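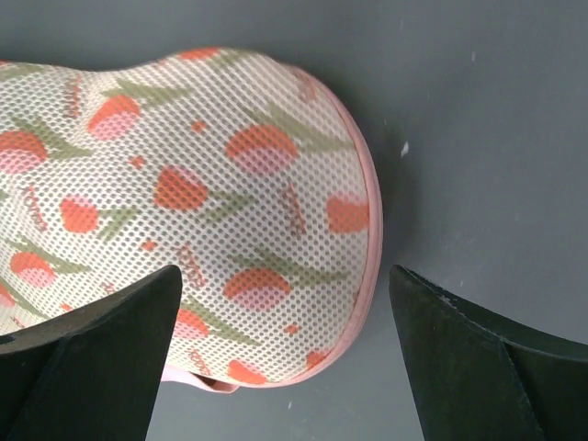
Tulip-print mesh laundry bag with pink trim, on a flat charcoal-gray surface at the Butside open day.

I had been meaning to go to the Butside open day for years, and every October I would see the poster in the bakery window, think "oh, I must," and then find myself with a cold or a houseful of relatives. This year I had neither, so I put on my comfortable shoes and took the morning bus out to Tetden, where the workshop has the long brick building behind the old dye yard. The fare is very reasonable and the driver will let you off right at the gate if you ask him nicely.

For anyone who doesn't know it, Butside sews laundry goods. Mesh bags mostly, plus drawstring sacks, peg bags and those flat net envelopes people use for tights. It sounds like a small subject for a day out, I know, and my sister said as much on the phone, but I have always liked seeing how everyday things get put together, and I came home with sore feet and two pages of notes.

Doors opened at ten. They take visitors through in groups of 15, and I was in the second one, so I had time for a coffee in the yard (good and strong, with proper cream) and a look at the history board. There is a date stone over the side door that reads 1687, left from a much older building on the same spot, and our guide told us a ledger in the town archive mentions washing grounds by the river as far back as 1586. I do love that. People have been fretting over linens in Tetden for an awfully long time.

The cutting room comes first. The netting arrives on big rolls and gets laid out in layers, and the layers go under a blade that I was glad to watch from behind the yellow line. Our guide passed around offcuts so we could feel the difference between a coarse net and a fine one. Coarse is for sneakers and bath mats. Fine is for the things you would cry over, and the holes are small enough that a bra hook has a hard time poking through and grabbing your good sweater. I have lost a cardigan that way, and so had the woman next to me -- we had quite a talk about it and nearly got left behind.

Then comes the print room, which was the part I liked best. I had supposed that patterned mesh was made by printing on plain cloth and somehow punching it afterward, which shows how much I know! They print right on the netting, and the trick is choosing a design bold enough to hold together across all those little gaps. Tiny sprigs just vanish. Big, simple flowers do well, and the tulips are a lovely case of it: orange-red blooms with a paler pink patch low down on each one, and olive-green stems and leaves running on the diagonal. Against the white net they look cheerful without shouting. I kept going back to that bag all day. It's a round, puffy sort of shape, and there is a faint pinkish-beige showing through the mesh that makes the whole thing look soft.

The edging is done in the next room along. A narrow strip of salmon pink follows the curve of the tulip bag, with a little tab in the same pink, and after watching the binding being sewn I will never again complain about the price of one. Going around a curve with a narrow strip of fabric and keeping it flat is hard. They let us try on a practice machine with scraps. Mine came out looking like a lasagna noodle. A teenage boy in our group did a beautiful one on his first try and turned bright red when everybody clapped.

Lunch was soup and rolls from Bassey, the café across the lane, and I would go back for the leek and potato alone. There is plenty of seating inside, though the tables by the window go early.

In the afternoon there was a talk on washing delicates, run by Irnolico, a small soap maker that shares part of the building. I picked up some useful things. Don't stuff the bag, for one. Leave room for the clothes to move, and zip up your zippers before they go in. Turn knits inside out. I asked about drying and was told to take things out of the bag first and lay them flat, so my habit of hanging the entire bundle over the shower rail has been wrong all along.

The shop at the end takes cards and cash. Tour tickets are limited to 40 for the afternoon, so go in the morning if you can, and wear layers, as the cutting room is chilly. I bought a plain bag for my sister and tulips for me. The bus home leaves from the other side of the road, by the mailbox.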